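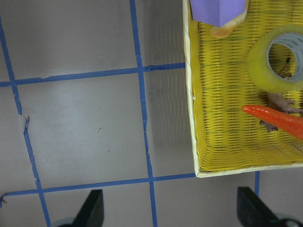 Grirkunell workshop, layout table notebook
27 March 2020

Tape lines and the two baskets

Written by me, with remarks from Aníbal Espinoza where I put his initials (A.E.). Please add your own remarks at the end and not between the lines, it becomes difficult to read later.

1. State of the tape

I went over the blue lines today, beginning on the side where the yellow basket stands. In general they hold. The squares are still easy to see from a standing position and also from the chair. But there are some places that I want to write down before I forget where they are.

The long vertical line to the left of the yellow basket has a damaged place near its middle. The edge is ragged there and a short piece does not sit in line with the rest. I do not know if it was torn by the hand or if two pieces were put one over the other and then pulled. A.E. thinks the second. For the eye it is not serious, for a ruler it is annoying, because you never know which of the two edges you should measure from. Until it is repaired: measure from the straight part above the break.

The lower one of the two horizontal lines has a small curl at its left end. I pressed it down with the thumb. If it comes up again, cut it with the small scissors and do not pull it, we will lose the whole strip.

The lines are not exactly parallel. The vertical ones lean a little to the right on the way down and the horizontal ones rise a little toward the right. When I laid my first table in this way, for the Flilach samples, I was ashamed of it and I did everything again in the evening. Now I am more relaxed. The squares are there to say "put it in this one", and for this purpose a few millimeters of lean do not matter. If somebody needs true right angles, they should use the cutting table.

There are also some tiny dark specks on the surface, mostly in the central square between the vertical lines. I tried one with a fingernail and it did not move. I have left them. No solvent on this surface, please, we had this discussion already in July and I do not want to have it again.

2. How to repair a line

This is the method that A.E. and I agreed on. I write it in full, as the old note is on a loose sheet and the sheet is not in the folder.

Mark both ends of the bad piece with pencil, very light, outside of the tape.

Cut through the tape with the knife at both marks. Only the weight of the knife, no pressure. The surface underneath takes scratches easily.

Lift the piece slowly, folded back flat over itself. If you lift it straight up it brings fibers with it, or it tears in the shape of a long triangle and you will be there until lunch.

Wipe with a dry cloth.

Lay the new piece from the roll without stretching. I think this is the point where most of us make the mistake. The tape is a little elastic. When it is stretched it looks beautifully straight for one hour, and after the weekend it has pulled itself short and the ends are open.

Press from the middle to the outside with the plastic card.

The ends meet, they do not overlap. An overlap is a small step, and the thin things stop at it when you slide them over the table.

Tape: we have 2 rolls on the shelf from Sotelo, the painter's kind, the same blue. There was a third roll with a lighter color and I moved it to the packing corner so that it is not taken by mistake. For the complete table we used over 640 cm last time, with the pieces that went into the bin. Write on the shelf list when you open a new roll.

3. Baskets

We continue with brown on the left and yellow on the right. I know that at the beginning it was the other way and that some of the old drawings show it so. The old drawings should be corrected or thrown away. I prefer thrown away.

The brown one is the shallow basket with the thick braided rim. The yellow one is the plastic one, with the pale rim and the bright floor with small openings. Both have a practical problem, and it is not the same problem.

Yellow: small things look well in it and are quickly found, with the exception of everything that is itself yellow or cream. Very thin items can go with their point into the openings. A.E. lost some time this week with a pin that was standing in the floor like a small tree. For pins and similar things please use a lid or a saucer inside the basket.

Brown: the rim is soft to the hand and comfortable to carry, but the weave catches. Labels with a string should not go in there. The other matter is its foot, it does not stand as firmly as the yellow one and it turns a little when something is put in at the corner. I found it turned again today, a little to the right, and I have left it so to see how far it goes until Monday.
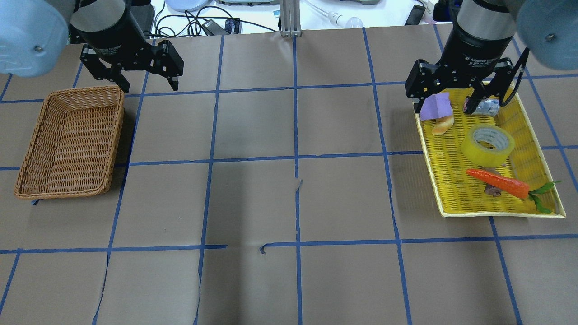 Brown basket left with nothing in it, yellow basket right with the small items, middle of the table free.

It is good to keep the middle free also in the pauses. I say this to myself first of all. My habit is to put down the pencil, the card, the knife and then the cup, and after some time the table is a shelf. The tools belong on the trolley. The cup does not belong in this room.

One thing to note about the brown basket: a short end of dark blue tape comes out from under its lower edge. Do not use this end as a reference for the corner. The basket covers a part of the grid and it is not possible to see from outside to which line this end belongs. Lift the basket, look, and then measure.

Shadow: both of us noticed that a darker shadow lies along the right side of the brown basket. It is enough to hide a gray washer or a short screw. So when an item is missing, look first at the right side of the brown basket and only after that on the floor. I spent some time on my knees this morning before I had this idea.

4. Which baskets to keep

A.E. asked if we should buy two equal baskets. He has found a plain one in the Stutby catalog, flat bottom, closed walls, for 8 each. I am in favor of one as a trial and against replacing both at once. The two different baskets have one big advantage: when I say "the brown one" over the shoulder, everybody understands. With two equal ones we will need labels, and the labels fall off, we know this.

His arguments, to be fair:

The closed wall does not catch strings.
It can be washed with water. The brown one I would not like to make wet.
They go one inside the other on the shelf.

My arguments: see above, and also that the yellow one is rather long and takes the bigger items flat. The Stutby one is 27 cm at the long side, inside, according to the catalog. I have to measure ours before we decide. Not done today.

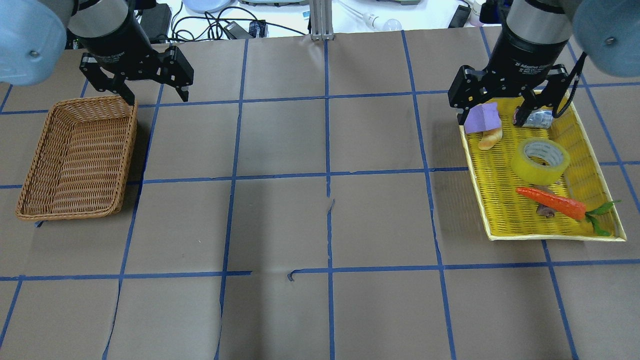 So for the moment no order is made, and the two old ones stay in service. I wrote the page of the catalog on the inside of the cupboard door with pencil.

5. Sorting order

We tried again the order of work for going from the yellow basket to the brown one. What I believe after this week:

Take the large and light things first. If you leave them for the end they lie on top of everything and you push them aside ten times.

Clear plastic is the worst. It is hard to see against any floor, and one sees the yellow through it and thinks it is a part of the basket. Take it out early, together with the large things.

Soft things last. They keep their place and they do no harm to the others.

Do not lean on the rim of the yellow basket to look inside. The far side comes up.

A.E. does it by color and not by size, and he is faster than me. I am not convinced that it is the method, he has also the younger eyes. We should exchange methods for one day and write down what happens.

6. Open points

Repair of the long line at the break. Me, at the beginning of next week.
Measure the inside of both baskets, long side and short side. A.E.
Find the loose sheet with the old tape note, compare with section 2, then throw it away.
Under the brown basket: look which line the dark blue end belongs to.
Ask for a second plastic card, the present one has a bent corner and makes marks in the tape.

Remark A.E.: the cup was his.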